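Protecting a street festival from a vehicle attack: what a small town can do
Speaker notes, afternoon session

Opening

Good afternoon. Start once the doors are shut. Ask if people at the back can hear.

I work on event safety for towns that have one main street, a small police department and no full-time security staff. Today's talk is on vehicle attacks at outdoor events, and on the planning side of it. I am going to leave out motive and ideology. Other sessions cover those, and the bollard works the same way whoever is driving.

Some people here may have been at an event where something happened. If you need to step out, step out. No photos of victims in this talk and no video.

Slide: What we are planning for

A person driving a car, van or truck into a crowd on purpose, then possibly getting out with a knife or a gun. That second part gets left out of a lot of plans. The plan stops at the vehicle. Staff are told what to do when it comes through the barrier and have been told nothing for the minute after.

Also on this slide: the driver who is drunk, sick, lost, or follows a phone map around a closure sign. You are far more likely to meet that person. The same measures deal with both, and this is the argument I would use with a council that thinks an attack is too remote to spend money on.

Pause. Ask how many have run a street closure themselves. Usually most hands.

Slide: The Kumumis Street Fair

The example for the rest of the hour. Kumumis is a food and music fair, one long street, closed from mid-morning until late evening in September. Side streets come in at 14 points. When I first saw the plan, every one of those points was shown on the map with the same little red line. The red line stood for a plastic barricade, a parked pickup, a strip of tape or a person in a vest, depending on which block you were standing on.

Walk through the map slowly. Point out the gas station corner, where the approach is long, straight and slightly downhill. That is the corner that matters most, and it had tape.

Say clearly: a person in a vest is not a barrier. Do not put a person where you need a barrier. If a steward has to be there to open a gate, the steward stands behind something solid and to the side.

Slide: Speed first

How much speed can a vehicle build up before it reaches the crowd? Look at that for each entry before you look at any product catalog. A short side street with a sharp turn gives a driver very little room. A wide avenue with green lights gives a lot.

Things that slow a vehicle down and cost almost nothing:
Move the closure back one block so the driver has to make a turn.
Stagger two rows of heavy blocks so there is no straight line through.
Flip the one-way direction for the day.
Put the stage or the beer garden somewhere other than the end of the straight road.

The last one gets objections from vendors. At Kumumis the stage moved to the north side of the library lawn. Sound was worse for the first hour and then they turned the speakers.

Slide: Barriers

Keep this short, people will ask for brand names. We rented from Clornetti, who had portable steel units that could be set by a crew without a crane. Other firms rent similar equipment. What I want people to ask any supplier:

What vehicle weight and speed was this tested at, and can I see the report?
How far does the vehicle travel after it hits?
What surface does it need? (Wet grass and old brick both caused trouble for us.)
How do you get an ambulance through, and who has the key or the lift?

On travel distance: if a unit slides several yards when it is hit, then those yards have to be empty. Do not put a lemonade stand against the back of it. I have seen this more than once, and the stand is always there for the shade.

Water-filled plastic is for marking a lane. It is often rented as if it were something else, and half the time it has not been filled.

Slide: Emergency access

The fire department will object to your plan and they should be in the room when you write it. Two routes in for fire and ambulance, both wide enough for the ladder truck, both driven in advance with the real truck. Paper widths do not include the awning or the tree.

One of those routes will be the one everybody uses. The other tends to fill with vendor vans by noon. Send someone to look at it every hour and write down the time they looked.

Slide: The minute after

Now the part that plans leave out. The vehicle has stopped, or it has not. People are running in both directions. The music may still be playing.

First instruction goes to the sound desk. Cut the music, read the message. The message is one short sentence, printed large and taped to the desk. Ours said: "Emergency. Move away from Main Street now. Go into buildings or keep walking." We tried longer ones. In the drill, the reader lost their place.

Second, open doors. Every shop and office along the street should know beforehand if they are a place people can run into. They agree to it in advance, they get a sheet with their back exit marked on it, and somebody on the fair staff has walked that back exit. At the Nogueira building, the only large indoor space on the street, the hall has a kitchen at the rear with a door to the alley. It was on no map we had. It now appears on the plan as the main way out for that block, and the staff there keep it clear during the fair.

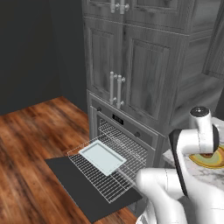 Ismael Mendonça disagreed with me on this when we held the first review, and said that sending a crowd into a building could put them all in one place for an attacker on foot, and that he would sooner have people spread out and keep moving. He said the word "shelter" made them stop at the first door and turn around to watch.

I think he was partly right. We changed the wording on the shop sheets. It used to say "shelter here." It now says "come in, go through, go out the back if it is clear." Shops with no back exit were taken off the list, except for ones with a lockable room, and those are marked differently. He still thinks there are too many on the list. Say so, and leave it there. People in the audience will have views and I would like to hear them in the questions.

Slide: Radios and messages

The town uses a text alert service called Groltidora. Fair visitors from out of town are not signed up for it, so it reaches residents at home and misses much of the crowd. Useful for keeping more people from driving in. Not useful for the people on the street. Do not let anyone count it as your warning system.

Cell networks may jam. Radios for stewards, one channel kept clear for emergencies, and a plain code of conduct: say where you are, say what you see, stop talking. No code words. We had color codes the first year and two of the stewards had the colors from a hospital job, where they meant other things.

Slide: Bleeding kits

3 kits, placed at the sound desk, the first aid tent and the information booth. Tourniquets, gauze, gloves, marker pen. Mark them on the map that vendors get. Ask the county for a short class in the weeks before. The vendors who came to ours said afterward that they would have walked right past the kit without knowing what was in it.

If asked about locking the kits: no. If one gets stolen, buy another.

Slide: What to say to the press and the public

One person speaks. That person is chosen before the fair and so is the backup. Say what is confirmed and when the next update will be, then give the update at that time even if there is nothing new.

Do not give a number of dead or hurt until the hospital and the police agree on it. Early numbers are wrong in nearly every case, and families are reading them. Do not name a suspect. Do not repeat a motive that came from social media.

A place for families to go, away from cameras, with chairs and a phone that works. Choose it now. For us it is the middle school gym.

Slide: Afterward

Expect the street to be closed for some time. It is a crime scene. At our tabletop exercise the police estimate was around 36 hours, and it had not occurred to any of the shop owners in the room that their cars, purses, and cash drawers would be inside the line. Put a paragraph in the vendor agreement so that they hear it from you first.

Staff need looking after too. Stewards at a fair like this are often high school students and retired people. Have a name and number ready for counseling. Call them all the next day, including the ones who say they are fine.

Slide: Cost

People want this slide, so do not skip it if time is short. Skip radios if needed. Barrier rental was the biggest item by a long way. Moving the closures and the stage was free apart from staff hours. If you have money for solid barriers at only a few entries, rank your entries by speed and spend there first. Block the rest with loaded dump trucks from public works, drivers staying nearby with the keys.

Check the insurance on using town trucks this way. Ours needed a letter.

Questions

Leave time. Likely ones:

Permanent bollards? Yes, if the street is closed often. Utility lines under the sidewalk will decide where they can go.

Does it scare visitors away? We had a few comments about the steel units the first year. Fewer after the planters were set next to them.

Who signs the plan? One named person, with a phone number that gets answered during the fair.

Handout is on the table by the door. The blank entry sheet is on the back – one row for each side street. Fill it in standing on the street, at the time of day the event runs.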